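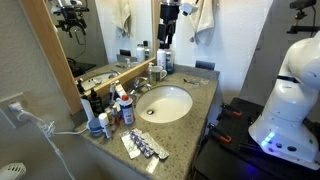

Le rangement d'un plan de vasque passe pour un sujet réglé, et la fiche Brundix promet 4 zones « naturelles ». J'ai des doutes. Les plaquettes de comprimés posées devant, près du bord, n'entrent dans aucune.

Accueil | Fichiers | Licence

## Zones

- Rasage : mousse, rasoir
- Dents : brosse électrique, dentifrice
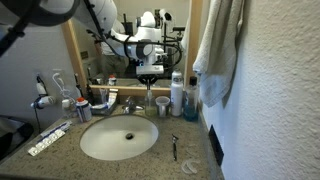
## Limites

« Côté mur » reste flou - Podov et Brorkine ne l'entendent pas pareil.
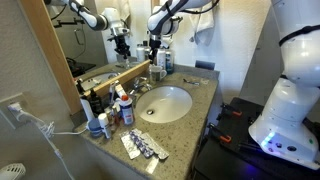 La zone « rasage » tient mal. Le rasoir est à droite de la vasque, les flacons surtout à gauche. À revoir.

4 commentaires | 90 partages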